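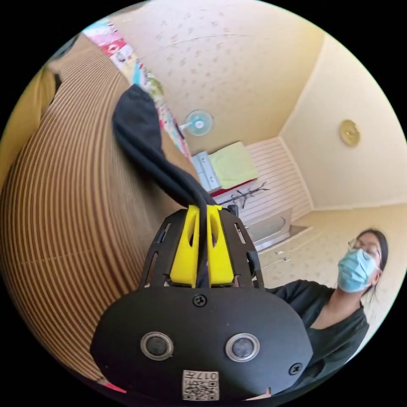

Black item held next to the brown striped surface, October 17, 2020

Category: List archive > Laundry and Textile Sorting

Subject: Re: small dark items, where they go in the sort

A previous message on this list asked:

> We are revising the home sorting guide for Gestuden. The draft
> has one class for "small dark textiles" and treats everything in
> it alike. Two questions. Does a twisted item get opened before it
> is classed, or classed as it lies? And is a 318 mm tray wide
> enough, or should we stay with the 276 mm one?

Opened first, in my view. The black piece in the attached picture is the case I would put in the guide. It is bunched into a thick rope with a loop at the top end. In that state I would not class it. It may be a sock, or it may be a folded strip of cloth, and the two go to different places under section 2 of the Prerkar sheet. Socks go to pairing. Strips go flat with the cleaning cloths.

The order I use for dark items:

1. Pick up by one end and let the rest hang.
2. Untwist from the held end down. Do not pull on a loop.
3. Check for an opening, a heel or a hem.
4. Class it, then lay it flat.

If step 3 gives no answer, the item goes to "unresolved" and is looked at again when the load is finished. The draft has no such class and should have one. On my last full load, 21 items went there on the first pass, nearly all of them black or navy. Most were single socks turned inside out.

On tray width: the 318 mm tray. Adult socks laid flat with the foot to one side overhang the 276 mm tray, and the overhang catches when trays are stacked. The Stoica trays come in both widths and the lids are not interchangeable, so pick one width and state it in the guide.

On background: the draft says to sort on "any clear surface." I would change that to a plain, light one. A closely striped cover in tan and brown is poor for this work. Hems and ribbing are harder to pick out against the lines, and dark lint does not show on the darker stripes.

The Zosby label set still lists "hosiery" and "socks" separately. If the guide merges them, the labels need a reprint before December.

Related in this archive:
- Tray lids, two widths, one part number
- Single socks: how long to keep them
- Zosby label set, requested changes
- Lint on dark cotton after line drying
- Gestuden sorting guide, comments on the first draft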